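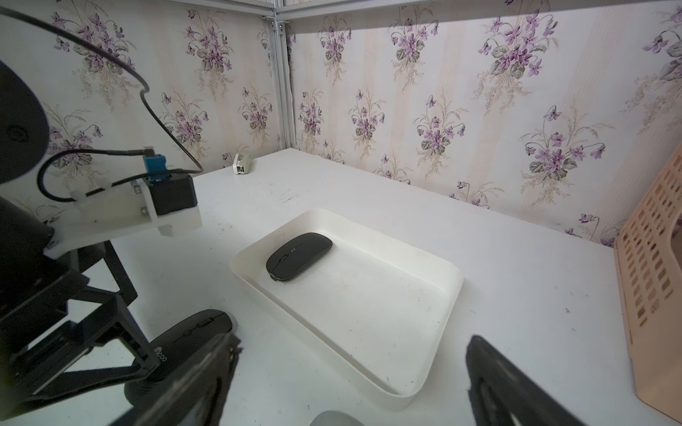 The Nellen Municipal Archive closed its reading room to the public in December, and by order of the council the remaining records were to be transferred to Zeddale before the end of the following summer. Svenja Janssen was appointed to oversee the transfer. She was given 44 shelves, one assistant, and a key to the cellar.

The assistant was Teodor Domański, formerly of the Water Office. He was punctual and did not speak during working hours, except to read the titles of files aloud as they were entered in the register.

On the 21st shelf they found a ledger that did not appear in the catalog. It recorded complaints made to the town by persons living on Setiawan Street. There was no Setiawan Street in Nellen, and the maps held by the archive gave no sign that there had ever been one. The complaints were of the usual kind - smoke, a broken pump, a neighbor's geese. The last had been received and signed for in the same week as the closing.

"It must be entered," said Domański.

"Under what heading?"

He considered the matter for some time. "Streets," he said.

Janssen wrote the entry herself, and the ledger was packed in box 8 with the tax rolls. The council acknowledged receipt of her report and raised no questions.

The following spring a letter reached her at Zeddale. It was addressed to the Archive, correctly stamped, and written in a careful hand. The pump had been repaired, it stated, and the residents wished to express their thanks. The geese remained.

She placed it on Domański's desk, and he read the heading aloud.

Contact the editors | © Fesora Quarterly, all rights reserved | Back to top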